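Ganmont 500 bottled water: paying for the label?

Reviewed 15 July 2025
Score: 2 out of 5

I don't normally review water. The corner store by my office stopped carrying the cheap stuff in the spring and put in Ganmont, and since I was buying it most afternoons anyway, I figured I might as well work out whether it deserved the extra money. My short answer is no. The longer answer is mostly about the bottle.

The water first. It tastes like water. Cold from the fridge I couldn't tell it from Flullen, which sits one shelf down and costs less. At room temperature Ganmont has a slight chalky edge that I noticed on the first few and then stopped noticing. The website talks about a "rounded, alpine character." I tried it next to my filtered tap water, poured into matching glasses, and picked the wrong one twice. Maybe your tongue is better than mine.

The bottle holds 500 ml, same as everybody else's. It is clear plastic with a red screw cap, and the cap is the best thing about it. Big enough to grip, opens without a fight, and I have carried a half-finished one sideways in a backpack without getting my notebook wet. Compare that with Jurnside, whose flimsy little lid I have cross-threaded more times than I want to admit.

The narrower section in the middle is supposed to make it easier to hold. It does, as long as the bottle is full. Once you've drunk some, the plastic gives when you squeeze and you get a splash up the wrist. I have this complaint about most thin bottles, but most thin bottles don't advertise their "comfort waist."

Then the label. Mostly white, a red band, a small landscape in blue and green. It looks nice enough. The print is tiny, though, and I had to take it to a window to find out where the water comes from, and even then the wording left me guessing — "sourced and selected" could mean almost anything. Glue is another gripe. If you like to peel labels before recycling, this one comes away in strips and leaves a gummy patch behind.

On a desk it stands up fine. The base is steady and I never knocked one over by brushing past it, which did happen with the tall skinny Najjar bottles. I also tried refilling one for a week. It held up, but it picked up creases near the shoulder and started to look sad, and I wouldn't push it longer than that.

Would I buy it again? If it's hot out and it's the only one in the cooler, sure. For every day I've gone back to the tap and a steel flask. Ganmont says a lighter bottle is coming in October. I'd settle for a lower price and bigger print.

Good: the cap, steady base
Bad: price, squeezy middle, label glue, vague wording about the source

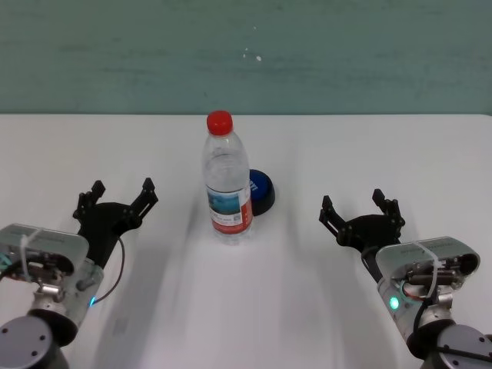 Red cap on, label facing out, some water still in it.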